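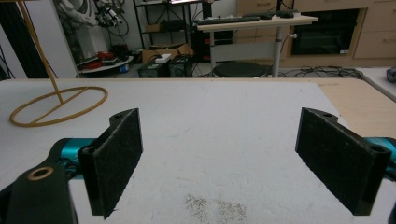

The white worktable at Corncombe, with one of the wire stands at left.

Workroom Assistant, Fabric and Display Goods
Corncombe, Imrie site
Openings: 2
Pay: $690 per week, paid every week
Type: Full time, weekday daytime hours
Posted October 22, 2025

Corncombe cleans, mends, stores and sends out display goods for stores, theaters, schools and trade shows. Most of what comes through the door is cloth and small hardware: covers, drapes, table throws, banners, stands, hooks, clips and the boxes they travel in. We have two openings in the workroom at our Imrie site. Both are the same job, and both people will work the same hours.

The Imrie workroom handles everything that fits on a table. Larger drapes and anything that needs a pressing machine go to our Molel site, and workroom assistants are not expected to travel there.

What the work is

Goods come back from customers in mixed boxes. An assistant takes a box to a worktable, unpacks it, checks what is in it against the packing sheet, and decides what happens to each piece. Some pieces are ready to go back on the shelf. Some need lint taken off, a seam closed or a part replaced. Some are past use and get written off by the shift lead. You do not write anything off yourself, but you will be asked for your opinion, and you should be able to say what is wrong with a piece in a few plain words.

On a normal day you will:

Unpack returned boxes and flatten the cardboard that can be used again.
Sort fabric goods by color, weave and size.
Brush or roll lint off dark cloth before it is folded.
Check seams, hems and fold lines on both sides of the fabric.
Pin a tag on anything that needs the sewing bench and write the fault on the tag.
Check wire stands for bent rods, rough ends and bases that rock on the table.
Fold, bag, label and shelve finished goods.
Pack outgoing orders and fill in the packing sheet.
Clear and wipe your table at the end of the shift.

About a third of the week is folding. Applicants should know this ahead of time. People who have left this job early have mostly left on account of the folding.

The room

The workroom is 3000 square feet including the shelving aisles. The worktables have white tops, which we use for the reason most fabric shops do: dirt and loose thread show up on them. The tops are scuffed from use. That is fine. Grit is not, and a table with grit on it has to be wiped before cloth goes down. Cardboard goes on the table only when you are working with hardware.

It is a full room. Equipment, cables, curtains and unfinished jobs share the space with the tables, and you will need to watch where you put your feet and where you set things down. Aisles have to stay clear. Tables do not have to be bare while you are in the middle of a job, but small parts go in a tray and not at the edge of the table.

The room is heated in winter. It is not air conditioned, and in July and August we start the shift an hour early. There is a radio. There is a break room with a refrigerator, a microwave and a sink, and street parking on the north side of the building.

Black cloth

Black goods are the largest part of our stock and take up the most time. They show lint more than any other color, and a seam is harder to see on them. Both assistants will be trained on black goods first.
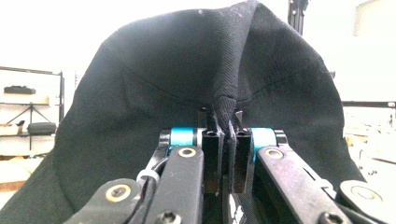
Black twill with stitched seams and pale lint on the surface.

What we look for in a piece of black twill is simple, but it takes some practice to see it under a work light. Seam lines should run clean across the cloth without puckers. Hard creases are noted on the tag, and the piece goes to steaming. Lint comes off before folding and never after, as a folded piece traps it. Fabric is not dragged across the table by one corner. If a piece is too large to lift flat, roll it.

You will also learn to tell a twill from a plain weave by sight and by touch, and to shelve them apart. Customers who order one and get the other send it back, and we pay the shipping.

Who we are looking for

You do not need experience in fabric or display work. Past assistants have come from laundries, kitchens, hospital supply rooms, libraries and straight from high school. We do need people who can:

Stand for most of a shift. Stools are available and you may use one for hardware work.
Lift a full box from the floor to table height. Carts are used for anything heavier.
See small marks and loose threads on dark cloth, with glasses if you wear them.
Read and fill in a packing sheet in English.
Keep the same care going late in the shift as at the start of it.
Work next to other people without much talk, and ask when something is unclear.

Helpful but not required: hand sewing, use of a home sewing machine, stockroom or costume shop work, driver's license.

If you have a strong reaction to dust or textile fibers, please tell us when we talk. Masks are supplied and the bagging area is cleaner than the rest of the room, but there is lint in the air on some days.

Pay and benefits

Pay is $690 per week from the first week, including the training period. After a full year there is a pay review. We pay a one-time amount of $400 to each new assistant on completing the training period, with no requirement to stay on after it. Paid holidays follow the Corncombe calendar. Paid sick time begins on the first day of work. Vacation time builds up each month and can be used once training is over.

Aprons, gloves, lint rollers, tape, scissors and thread are supplied. Bring your own shoes, closed toe, flat sole. No open jewelry at the tables, as it snags.

Training

You will spend the first part of training at a table beside a shift lead, on black goods and folding. Hardware comes next, then packing. Stock entry is done in Erkeo, our stock system, and you will be shown how to use it. It is a short form and most people pick it up the same day. You will not be asked to work alone until you and the shift lead both think you are ready.

How to apply

Send a short letter or email to the Corncombe office, marked "Workroom, Imrie." Please include:

Your name and the best way to reach you.
Any work you have done with your hands, paid or unpaid.
The earliest date you could start.
Any days in November when you cannot come in.

A resume is welcome but you do not have to send one. Please do not send photos or original certificates.

We will read applications as they come in and invite people to the workroom through November. The visit is paid. It includes a look around the room, a short talk with the shift lead and a trial at the table, where you will sort a returned box, check a stand and fold several pieces of fabric. Speed is not scored in the trial. We look at whether the piece was checked on both sides and whether the tag can be read by the next person.

Everyone who visits will get an answer by email or phone, whichever they asked for. Applications that come in after both openings are filled will be kept for the spring unless you ask us to discard them.

Corncombe is an equal opportunity employer. The entrance, restroom and break room at Imrie are step free, and table heights can be changed on request.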